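Examples, and what they are examples of

I said in October that I would have a go at collecting data for Cevix, mostly to find out whether my grumbling about simulated training data was fair. I have now done nine evenings of it. I am still grumbling, but I can at least be more exact about what.

The set-up, for anyone who missed the earlier post. Cevix is a small outfit that wants a model to tidy home offices. The simulator is called Remeck, the room I worked in is called Mendoza (an attic, there are other rooms I was never given), and the pile that all the recordings go into is called Trara. You sit at home with a headset and two hand controllers, and you drive a two-armed robot through a short job. When the job is done you press a button, type one line of English about what you did, and the next one loads. Each recording with its line of text counts as one example.

The first evening was a mess. My wrists kept drifting and I spent most of it backing the arms out of places I hadn't meant to put them. By the second I could get through a job without swearing, and by the third I was getting bored, which is when I started paying attention to what the examples had in them. 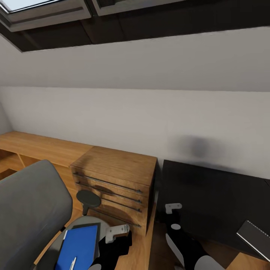

An example is supposed to pair an instruction with the movement that carries it out, and the weak half is nearly always the instruction. Mine were typed at ten at night by someone who wanted to get on. "Tidy the chair" is what I wrote for a good many of them, and I knew perfectly well what I meant. But take a pen lying on a blue folder on an office chair. Does tidying mean the pen goes in a drawer and the folder goes on the desk? Do they travel together? Does the pen need to leave at all? I made a choice each time, and it wasn't the same choice each time, and the line of text doesn't say which one I made. The model will get all of them under one sentence. I raised this and was told that variety is good for it. Perhaps. I would call it variety if somebody had planned it. What I did was forget what I had done the time before.

The guidance sheet doesn't settle it either. It has a long part on how to hold the controllers and a short part on wording, and the short part says to write naturally. I write naturally when I'm talking to people who can ask me what I'm on about.

Then there is the question of how the thing sees. The recordings keep several views, and after each job you can play them back. I doubt many people bother. I did, partly out of nosiness, and I would make it compulsory if I ran the place, because what the operator sees in the headset and what ends up in the file are very different. I can turn my head. The views close to the hands look wherever the hands happen to be pointing, and in a good share of my recordings that was at the furniture.

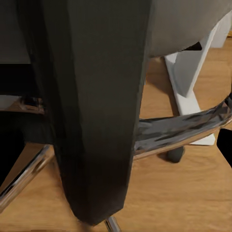
Do the views where a finger covers most of the job get thrown out?
They stay in. Cevix keeps every view from an accepted recording, on the grounds that the robot will have the same blocked views when it works for real, so it may as well learn with them.

I have some sympathy with that. If your finger is going to be in the way on the day, practise with it in the way. What bothers me is that I, the teacher, was not working from that view. I was working from a nice clear one higher up, and my movements make sense from there. From down by a stool leg with a great dark finger across everything, the same movements could look like guesswork. Asking a model to copy decisions made with information it hasn't got seems a strange way to go about things, and I haven't yet had an answer that did more than tell me it works better than you'd expect.

Better than I'd expect is a low bar, as anyone who reads this blog will know.

My numbers, for the record. Trara accepted 446 of my recordings. A normal one ran to almost 40 seconds. I don't know how many were turned down, as the counter only shows the ones that got through, and I find that telling in itself. I'd have learned far more from a list of my failures with a reason beside each. The failures might be useful to the model too, come to that. Dropping a pen and going back for it is a thing any tidying robot will have to do, and the checking rules weed out exactly that. So what goes into the pile is a person who hardly ever drops anything. I have met me, and it isn't a fair picture.

I did try sneaking a few recoveries in, on the Friday, by fumbling on purpose and then carrying on as though nothing was wrong. I think some went through. I couldn't tell you which.
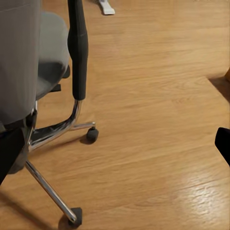 Render: Mendoza attic, made in Remeck. Used with permission of Cevix.

Floors are where I lose patience with simulation in general. Remeck does a very handsome one. There's a glare on the boards that I would have sworn at in my own study, and the chrome on the chair has streaks of reflection running down the legs. Somebody took a lot of care over that. And it does matter, I'll give them that much, as a shiny chair leg is a horrible thing for a camera to make sense of. But that care has gone into how the place looks. How things behave when you touch them is another matter. Paper in Remeck has no opinion about being picked up. A folder comes away as one stiff slab. I have never in my life lifted a folder by one corner without something sliding out of it.

I put this to Cevix as well and they said that contact is being worked on. I believe them. I also notice that contact has been worked on by everyone in this line for as long as I've been reading about it, and that the lighting gets better every year.

The other thing is that Mendoza is a tidy room before you start. The shelves are bare. There is no cable, no mug, no post, no box of things waiting to go back to somebody. A robot that has learned on my recordings will know how to straighten up an office that hardly needed it, and I can see that going down well in a demonstration.
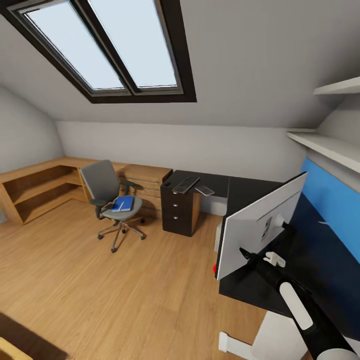
How many rooms would a system like this need before it could manage one it had never met?
More than one, and past that I could not get a number out of anyone. The furniture can be moved and recoloured in software, which helps, but it remains the same furniture.

That recolouring business deserves a paragraph. It's the standard reply to my complaint about tidiness and sameness: take one recording, change the colours and the lighting, nudge the camera, and you have a great many recordings. You have a great many files, certainly. You still have my one decision about where the pen goes, made at ten at night, repeated in every shade of wall. If I was wrong, I'm now wrong a great deal more often than I was at the keyboard.

Would I do it again? Probably, for a week or so, if they gave me a different room and let me see the rejects. The work is pleasant in the way that sorting screws is pleasant. My thumbs have recovered. I've asked whether the typed lines can be edited afterwards, because I'd quite like to go back through the "tidy the chair" ones and say what I did in each. No reply so far. If one comes I'll put it in the comments.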